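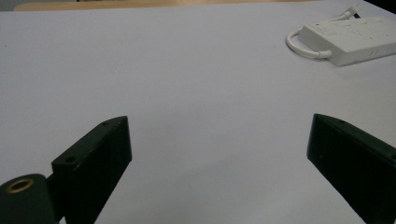 Bandden Desk Mat Cleaner and Surface Cream: Eight Months In

Friday, July 12, 2013

I bought my first tin of the Bandden cream in November, mostly out of frustration with a spray that left streaks on everything I own. I'm on my second tin now and I love this stuff!

It's a thick paste, a bit like cold cream, and you need far less than you think. A dab the size of a pea does my whole writing desk. Rub it in circles, leave it for 10 minutes, then buff with a dry cloth (an old T-shirt works better than the little cloth in the box, which sheds). Ink, coffee rings, the gray smudge where my wrist sits — all gone, and no shine left behind. I can't stand a glossy desk.

I had used the Fevico wipes before this. They're fine for crumbs, but they dry out once the pack is open and I ended up throwing away half of them. A tin of Bandden cost me $11 and lasted some 90 cleanings.

Two gripes. The lid is stiff, especially with greasy fingers, and the lemon scent is strong for the first hour, so open a window. It also did nothing for a permanent marker line on my kitchen shelf, though I wasn't expecting much there.

Next up I want to try it on the bathroom cabinet. Four and a half stars, and I've already ordered a third tin for my sister.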